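The door at Promisis doesn't lead anywhere. It stands in a white wooden frame on a sheet of plywood, and on open days it is the thing most visitors want to see, because a robot is trying to learn to use it.

Promisis opened its workshop to the public on 12th May, and up to 100 people came through in small groups. Leanne Holroyd, who led ours, asked us to stay behind a line of tape while the staff got ready for the next run.

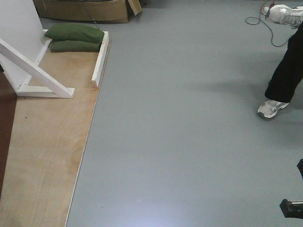
*Sandbags and white-painted framing on the plywood at the Promisis open day.*

The robot, called Otska, has one job for now. It has to find the latch, pull the door toward itself and get out of the way of it. Holroyd said the last part is the hardest. People step back from a moving door without thinking. Otska has to be taught to do it, and the team has logged 3,000 tries since October.

Ynyr Edwards built the frame. His first version tipped over when the arm pulled too hard, so he rebuilt it with a wider base and a diagonal brace.

"It's basic carpentry," he said. "I spent more time on the paint."

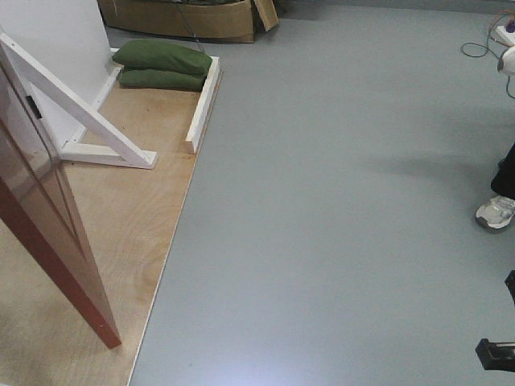

Our group watched seven runs. Otska opened the door on four of them. Twice it lost its grip on the latch, and once it stopped partway and Edwards had to reset it. Each run was slow, and two children near me sat down to wait.

Mererid Pugh, a retired nurse, asked when a machine like this might help someone at home. Holroyd wouldn't give a date. She said the next step is a heavier door, and after that one that closes by itself.

The workshop plans another open day next year. Entry is free, but places have to be booked.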